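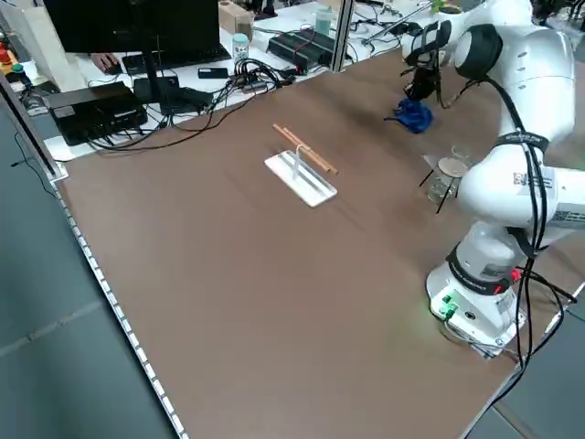
Re: Refinishing a brown tabletop, oil or poly?

tmacedo
Sanded mine to bare wood last weekend. The old finish was peeling near one corner. I have a can of Hakier hardwax oil left from the floors. Is it tough enough for a table that gets used every day?

Boersma_D
Two thin coats, a day apart. Wipe off the extra after 15 minutes. Mine has held up since October.

floor.d
I'd go with water-based poly. Oil marks if you leave a damp cloth on it overnight, and then you're spot sanding.

Boersma_D
Spot sanding takes five minutes. With poly you strip the whole top.

floor.d
Only if you damage it. I haven't had to in six years.

siebe_c
What grit did you stop at? If you went too fine the oil won't soak in.

tmacedo
2000. The guy at Mullow told me finer was better.

siebe_c
Way too fine for oil. Go back to 150 and try a test patch on the underside.

floor.d
Agree with Siebe on that one. Same goes for poly, it needs something to grip.

tmacedo
OK, back to 150 then. Will try the oil underneath first.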